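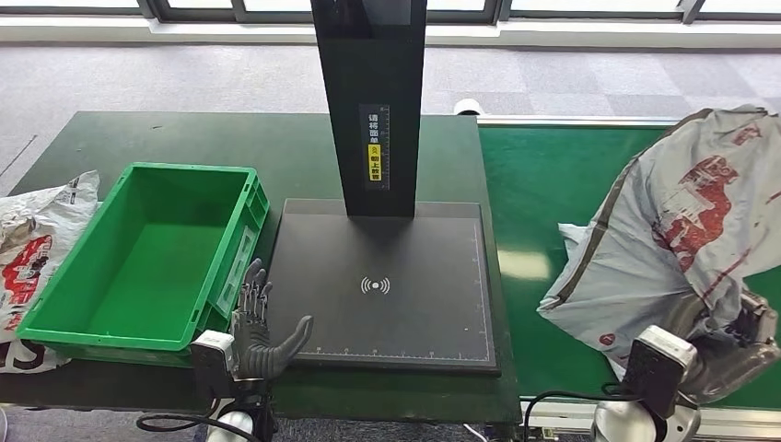
The parcel bench is still the hard part

Pick up bag. Find label. Label up, on the scanner, wait, onto the next thing. I did that for two winters at a depot and could do it half asleep, and mostly did. So can a machine do it yet?

Sort of. Not the way the brochures say.

Start with the bag. Everyone wants to talk about hands, how many joints, how human the fingers look. Fine. Fingers are good now. But a courier bag is a rotten thing to hold. It's plastic, it's crumpled, it bulges where you don't want it to and folds over where the label might be. A carton has six faces and they stay put. A bag has as many as it feels like. The strip on the scanner post says, in Chinese, please place the waybill face up. One short line. You'd give that instruction to a new starter and walk off. For a robot that line is the whole job.

Salamatu Mahama ran the early shift when I was there and her rule was 25 bags before you were allowed to complain. By bag 25 your thumbs had worked it out. You pinch a corner, you let the weight drop, the flat side comes round to you. I never thought about any of it. Try writing that down for a machine.

I had this out with Bart Verbeke, who sells conveyor gear for Kozan and is a lot more cheerful than me. His view: who cares if it's slow. A slow arm that works through the night still clears the bench by morning. He's got a point. If I did 200 bags in a good stretch and the arm does 50 in the same time, it only has to keep going. But it has to keep going. Somebody paid to stand there and un-jam it is a person doing the job with extra steps.

And home is worse, wich is where people really want these things. Laundry is courier bags all the way down. Socks, fitted sheets, a doona cover with a sock in it. No ruler printed on the bench, no belt, no sign telling you which way up. My kitchen has none of that and also has a dog.

So my answer, October, for what its worth. Shop floor, one bench, one kind of mess, yes, nearly, and I'd put money on it. My house, no. I'll keep folding.

Bart says two years. He said that last time too.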